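Ticket 1847 : pince tenue à la main, suivi qui décroche pendant la démo
Ouvert par : Baptiste Poulain
Suivi par : Rochelle Yazzie
Site : Drorkudthorpe, salle de démo
Priorité : haute (portes ouvertes en juin !)
Statut : en observation

Bonjour Rochelle,

Je rouvre le sujet, désolé, je sais que tu pensais en avoir fini avec nous. On a fait une répétition de la visite ce matin avec Paloma et Lyle, et le suivi de l'ouverture des doigts a encore lâché, en plein pliage du jean. La courbe à l'écran se fige, la pince continue de bouger dans la main de Lyle, et quand ça repart la valeur fait un saut énorme. Devant des visiteurs, ce serait franchement moche.

Ce que j'ai déjà essayé, dans l'ordre :
- redémarrage complet du poste Kallasus (aucun changement)
- recalibrage doigts ouverts puis doigts fermés, deux fois
- changement du câble, on ne sait jamais
- nettoyage des marqueurs au chiffon sec

Le recalibrage améliore un peu les choses, mais au bout de 20 minutes le décrochage revient. J'ai noté 4 coupures sur la répétition. La table et le fond noir sont comme on les aura le jour J, avec les lettres en mousse que Paloma tenait absolument à mettre (et elle a eu raison, ça rend super bien).

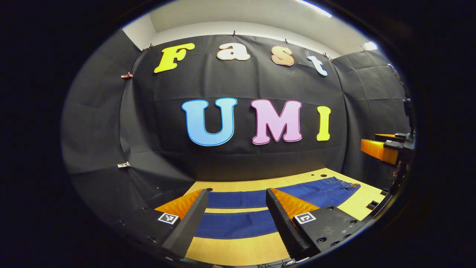
Poste de démo, pince ouverte au-dessus du jean, bras à droite.

Ma théorie du moment, c'est le plafonnier. Les coupures arrivent surtout quand Lyle incline la pince vers la droite pour attraper la ceinture, et j'ai l'impression que les marqueurs prennent un reflet. Est-ce que ça te paraît plausible, ou je me raconte des histoires ?

Baptiste

Réponse de Rochelle Yazzie, 11 h 40

Salut Baptiste ! Très plausible, oui. On a eu le même souci chez Dunleavy avec des marqueurs imprimés sur papier brillant. Tu peux me dire si les vôtres sont mats ? En attendant, éteins le plafonnier, mets une lampe diffuse sur le côté et fixe l'exposition à la main, à 1000 dans les réglages. Envoie-moi le journal après.

Réponse de Baptiste Poulain, 15 h 10

Bon, alors les marqueurs sont satinés, pas vraiment mats. J'ai éteint le plafonnier, piqué la lampe du bureau de Verna Greenberg (elle est au courant, maintenant) et réglé l'exposition comme tu disais. Une seule coupure sur toute la séance de l'après-midi, très courte, et plus de saut à la reprise. Je respire !

Lyle va réimprimer les marqueurs sur du papier mat. Le journal est joint. Il me reste une question pour la visite : Paloma voudrait laisser les gens prendre la pince en main. Il faut recalibrer entre chaque personne, ou une fois au début suffit ?

Réponse de Rochelle Yazzie, 15 h 25

Une fois au début, puis après chaque pause. Je laisse le ticket ouvert jusqu'à ton essai avec les marqueurs mats.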